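Bevell Trading
September
Posted by the Bevell shop desk

The Cuervo Oval Mirror, White
Item 678. Price: $148

Most mirrors are plain because plain is cheap, and somebody decided to call that taste. The Cuervo comes from the other camp. It's white, it's oval, and it has roses. If roses make you nervous, we also sell the Trirker, a rectangle with four corners and no opinions.

The Cuervo stands by itself on a dresser, a shelf or a hall table, and it can also hang from the two rings on the back. Screws are included. They are decent screws, though your wall may disagree, and old plaster needs anchors, which we don't include. The carving has depth to it, so dust will find the petals before you do. Use a dry paintbrush, an old soft one, and go around the curls before you wipe the glass. Spray cleaner goes on the cloth. Sprayed on the mirror, it runs down behind the rim and stays there.

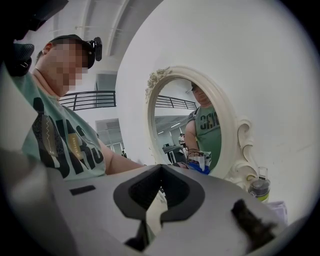 Drustthorpe wrote in to say the scroll on the side is a nuisance to pack, that bubble wrap slides straight off it, and that an old pillowcase with a knot in the end did the job better than anything we'd shipped it in. We tried the pillowcase. We have ordered more pillowcases.

On placement: a table mirror wants light on your face, so put it across from a window if you have the choice. Set it with its back to the window and you'll get a handsome outline of your own head, useful mainly for checking hats. It should sit far enough back from the edge that an elbow can get past it. The base is steady on a flat top and less so on a doily.

We have sold 1157 of these from a first run of 2000, and the rest are on the shelf now. Orders in by noon on Friday go out the same day. Returns are fine if the glass is whole. Seven years of bad luck are not covered.

Contact the shop desk | © Bevell Trading. All rights reserved. | Back to top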